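Why Do Sweaters Shrink? Laundry Temperature and Wool Blend Knits
Final project report, Intro to Textiles
October 2026

Background

Everybody in the group has wrecked at least one sweater. Mine was a gray one, went in with the towels, came out sized for a ten year old. So the topic was easy to pick. The question was whether it's the heat that does it or the tumbling, because the care labels don't tell you. They just say hand wash cold and leave it there.

Short version of the science. Wool fibers have scales on the outside, like shingles on a roof. When the fiber gets wet the scales lift a little, and when fibers rub against each other the scales catch and ratchet one way. They don't slide back. That's felting. Cotton has no scales so cotton shrinkage is a different thing, mostly the yarn relaxing after being stretched on the knitting machine. Acrylic mostly doesn't do either one but it can go limp with heat.

Our guess going in: tumbling matters more than heat. 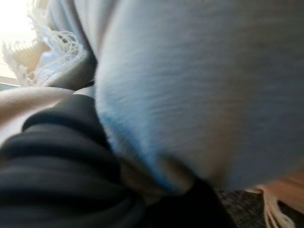
Can you unshrink a felted sweater?
Only a little. Soaking in lukewarm water with hair conditioner lets the fibers slip some, and you can stretch it back out flat on a towel, but once the scales are locked you are not getting the original size back. Relaxation shrinkage in cotton is easier to pull out.

Materials

We bought yarn from Walczak, the shop downtown, because they had ends of cones for cheap. One pure wool, one wool/acrylic blend, one cotton. Knit everything on the school's flatbed machine at the same tension. Cut and hemmed into squares. Hemming took forever, we did not plan for that, the edges curl like crazy in plain stockinette.

Detergent was Jasteck wool wash for every load so that wouldn't be a variable. Washer was the front loader in the dorm basement at Holside. It has a warm setting and a cold setting, and a thermometer in the drum after the fill is how we checked. The warm load was not as warm as the dial says.

Method

Marked each square with cotton thread at the corners and measured between the marks, not edge to edge, because of the curl. Length and width both. Squares were 10 inches between marks before washing.

Half the squares got a hand soak in a bucket, no agitation, just pushed under and left for 60 minutes. The other half went in the machine on normal. Each of those was split again into cold and warm. Everything dried flat on mesh racks, no dryer at all. We wanted to do a dryer group too but ran out of squares.

Repeated for 7 washes. Measured after every wash once dry.

Results

The pure wool in the warm machine wash lost the most by far. You could see it after the second wash without a ruler. Stitches were hard to make out by the end and the fabric was thick and stiff, kind of nice actually if you wanted a potholder.

Pure wool in the cold machine wash also shrank, slower, but it got there. The warm bucket soak barely moved. So a warm soak with no tumbling was gentler than a cold wash with tumbling, which is what we guessed.

Blend was in between. It pilled badly though, worse than the pure wool, and the label on most store sweaters is some kind of blend so that is probly what people actually notice.

Cotton shrank in length on the first wash and then pretty much stopped. Width got a tiny bit bigger. We think that's the loops going rounder as the yarn relaxes but we didn't test it.
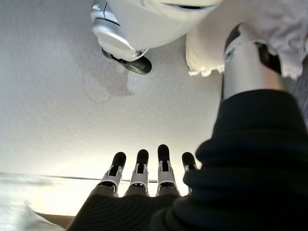 Ribbing was a side thing we added late. We had some yarn left so we knit 2 extra squares in ribbed stitch, both pure wool, and ran them through the warm machine wash. Ribbed fabric is stretchy sideways so measuring it was a pain, you get a different number depending on how flat you pat it down. We ended up laying a sheet of glass over it before measuring. Should of done that for all the squares. The ribs closed up and lost most of there stretch, which would be a problem on a cuff.

Numbers for the ribbed squares are not in the main table because of the glass thing. Not comparable.

Problems

Washer was shared so sometimes a wet load sat before we got to it. Not the same wait every time. We logged it in Zendley but a couple of entries are missing from April.

The thread markers pulled loose on one of the blend squares, had to drop it.

Load size changed as we lost squares, and a smaller load tumbles different.

Only one brand of each yarn. Superwash wool is treated so the scales don't catch and would come out totally different, we didn't have any.

If we did it again

Glass from the start. A dryer group. Superwash next to regular wool. Crochet the edges instead of hemming. And weigh the squares before and after, to see how much fiber goes down the drain as lint.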